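Notes for the talk: Keeping one two-armed cell honest
Prendthorpe user meeting, April, afternoon slot

Slide 1 - opening
Don't thank everyone for five minutes. Say what the talk is: one machine, one table, and what it takes to keep the pair of them in working order. I run the upkeep side at Hurkmont. I don't write the control software and I won't take questions on it.

Slide 2 - the cell
Let them look for a few seconds before talking.

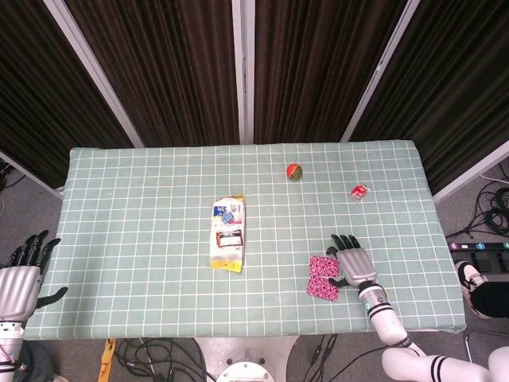
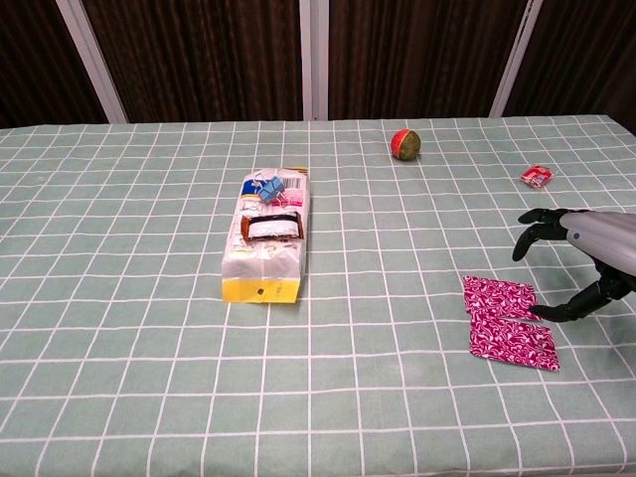
Slide 2: tabletop work at the Nunia cell, grid cloth and curtain dividers in place.

Points to make while this is up:
The right hand is over by the pink and white fabric. Thin flat stuff is what I would pick if I wanted to embarrass a hand. Ask the room who has a vendor video of a ball being picked up. Then ask who has one of a flat piece of cloth being picked up off another cloth.
The ball is in both. I like the ball, it's cheap and it rolls off when the table isn't level, so it doubles as my spirit level.

Slide 3 - the cloth
People laugh at this slide. Let them.
We were told the grid would let us put things back in the same place every time. Maybe. The lines are only as good as the cloth is flat, and cloth creases. If you place by the grid, you are placing by the wrinkles too. What we do at Nunia: pull the cloth square to the near edge of the table at the start of a shift, smooth from the middle out, tape underneath. Then measure two squares with a steel rule, one near, one far. If they don't agree, start over.
I still don't believe in the grid for anything finer than a finger width. Say so.

Slide 4 - curtains
Plain dark pleated fabric on light posts. The claim was that a quiet background would fix our vision faults. It fixed some. The log has 43 stops we had put down to "background" before the dividers went up, and when I read them again a good part were a sloppy cable or a hand that hadn't been zeroed. Buy the curtains if you like, but read your own log first.

Slide 5 - cables
Go back to the first picture on slide 2 if there's time. Cables on the carpet, coils beside the table, and a power strip with a colored number dot at each socket. The dots are the best thing in the room and they cost nothing. Before you pull a plug, read the number out loud and check it against the sheet. The coils I am less proud of. Every cable on the floor is a future fault report - someone's shoe will find it.

Slide 6 - the hands
Inspection as we do it:
Power down, arms supported.
Open and close each finger by hand, feel for grit.
Look at the thumb last and longest. Ours wears there first.
Wipe the fingertips with a dry lint-free cloth. No solvent.
Run the wrist through its range and watch the wiring, both sides.
The supplier, Becerra, gave us a service interval of 3,000 cycles. Our first worn thumb joint came in at 1,516. I asked how the interval had been worked out and got a brochure. We now check at half the stated number and I would tell anyone else to do the same until they have their own figures.

Slide 7 - after a repair
Zero the hand, then the arm, in that order. Run slow with an empty table. Put the objects back one at a time, fabric at the end. If the fabric goes well on the first try, run it again before you sign the sheet. I have signed too early twice.

Slide 8 - questions
Likely ones:
Is it faster than a person? No, and I wouldn't trust a slide that said so.
Would you buy a second? Ask me when this one has gone a full interval on one thumb.
Spare parts list is on the handout, page 2. Leave the stack by the door.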